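Flosside Small Batch Beverage Storage Study
Progress report to Soltgate, second reporting period
Prepared by Lucrezia Bortolotti

1. Status

Work is on schedule for two of the three tasks. Task 1 (shelf life of unpasteurized tea concentrate) is complete through week eight. Task 2 (label and closure review) is complete. Task 3 (producer survey) is behind by one month, for reasons given in section 4.

2. Shelf life testing

Sernano supplied 40 bottles from a single batch in March. Half were held at refrigerator temperature and half at room temperature. Acidity and dissolved solids were measured every Thursday, before 10 a.m., by Aoi Fujimoto. 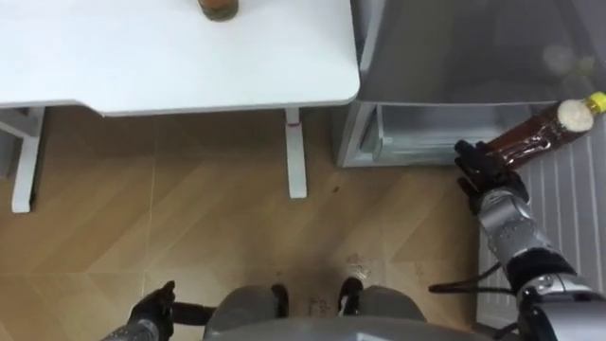

The chilled group showed no change in acidity outside the error of the meter. The room temperature group began to drift in week three and was withdrawn in week five, as the protocol requires. Two chilled bottles were lost to a faulty seal and are excluded from the averages. The exclusion does not affect the result.

One correction to the previous report: the dissolved solids figures for week two were entered in the wrong column. The revised table has been sent to Teodoro Cervantes and replaces the earlier version.

3. Closures and labels

Three cap types were compared for torque loss over time. The lined cap held best. The unlined cap now used by most small producers lost enough torque by week six that we can't recommend it for product sold with a date longer than one month.
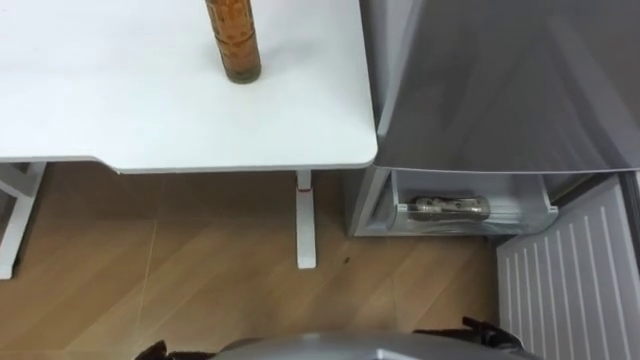 Label adhesive was a smaller matter. Paper labels lifted at the corners under condensation — film labels did not. Film costs more per roll, and the minimum order of 2,000 is a problem for producers at this scale. Kikuchi has agreed to quote on a shared order.

4. Producer survey

The target was 300 completed forms. Returns are at about half of that. The first mailing went out during the busy season and the second was delayed by a change to question 6, which respondents had read in two different ways.
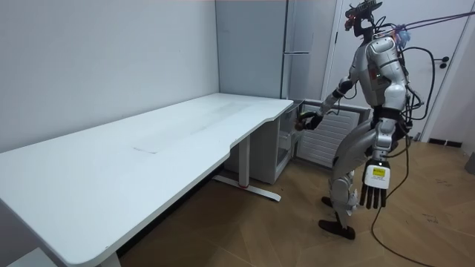 Answers received so far are usable but lean toward producers who already own cold storage. Elvira Ccori will call those who have not replied, starting with producers who sell only at markets. No extra funds are requested for this. The hours will come from the travel line, which is underspent.

5. Next period

Chilled testing continues to week 16. The lined cap will be retested with a second batch from Sernano, this time with the fill level recorded for each bottle. The draft storage guide will go to Soltgate once survey returns pass the target.
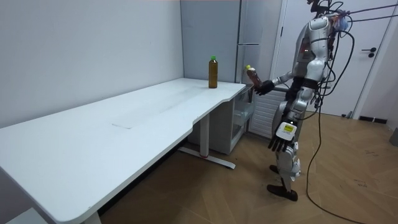 Riku Amano, commenting on the draft of this report, asked that the guide not wait for the survey. In his view the storage advice stands on the test data alone, and holding it back means another season of product kept at room temperature. He would publish the storage section first and add the survey findings as an appendix.

We have no technical objection to this. It would require a change to the delivery schedule, and we ask Soltgate to confirm in writing which order it prefers.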